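**Betero planner, notes from the simulated kitchen** (June 10, 2020)

1/ Merged the new grasp-and-shelve branch of Betero this morning. Same planner core as April, new collision layer, new cost term for wrist rotation. Posting the bits that took me longest.

2/ The wrist view feeds the pose estimator. It runs on a crop of that view and nothing else.

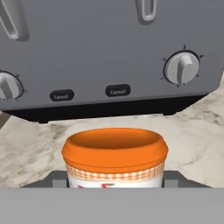

3/ Pose error is worst when the gripper's own geometry fills the lower part of the view. The estimator used to fit the lid and ignore the rest. With the orange lid showing and most of the white label hidden, the lid rim is still the best feature it has. I now mask the fingers before fitting and weight the rim ellipse higher. The toaster knobs are round too, so the mask has to run before the ellipse search. Cost me an afternoon.

4/ Planning side. Sampling budget is 3,000 nodes per query, then shortcutting. Going down to 500 is fine over open counter and poor near the cabinet.
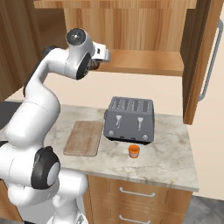 *Side view, gripper empty, cabinet door open.*

5/ The open door is a thin box in the collision model. Hassanpour's mesh for it had inverted normals on one face, so the distance query returned the wrong sign and the planner cut straight through. Paloma Delacroix spotted it in the debug plot. Fixed upstream in Dustilbridge, please pull.

6/ Regression set is 317 start and goal pairs. Two still time out. Both start low over the counter on the far side of the toaster and end at the shelf.
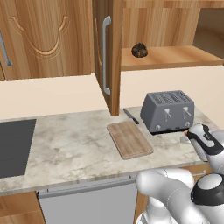
7/ Controller next. Joint impedance for the free-space part, Cartesian near contact, switched on a distance threshold. The threshold is one number for the whole kitchen and I don't like it. With the gripper down beside the toaster, the nearest surface is often the wrong one, so the switch fires early. Per-object thresholds are on the list.

8/ Replay tooling is in Prisico under tools/replay. It reads the logs directly, steps both camera views together and prints the active controller mode on each tick. Needs the new log format; old logs have to be converted first.

9/ Open question for anyone using the same setup: do you inflate the door or the arm? I inflate the arm at the moment.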